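I've been setting up the simulated cell in Virkard all week, mostly arguing with the gripper. The job is dull on paper: pick up a pear, put it in a bowl. Mine kept closing on thin air, and I'd had the height offset wrong the whole time – 295 where the config wanted 600. Oops!
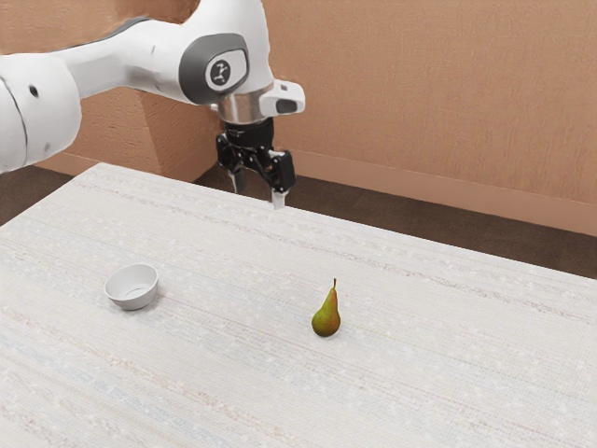
*Fingers open, pear and bowl out on the table.*

After that I redid the tool frame, saved it (twice, I'm paranoid) and slowed the descent down a notch. The colour of the walls is my own doing, by the way, and I'm rather fond of the peach.

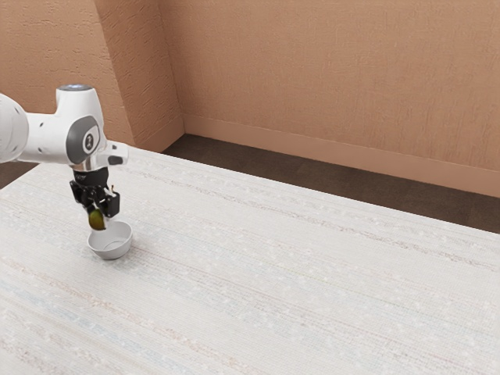

*Grikow, July*

Next on the list is the finger pads. I want a bit more friction on them before I try anything heavier, and the wrist limits need a tidy too. I've got 3 old config files lying about and 2 of them disagree, so that's my evening sorted. Kettle's on!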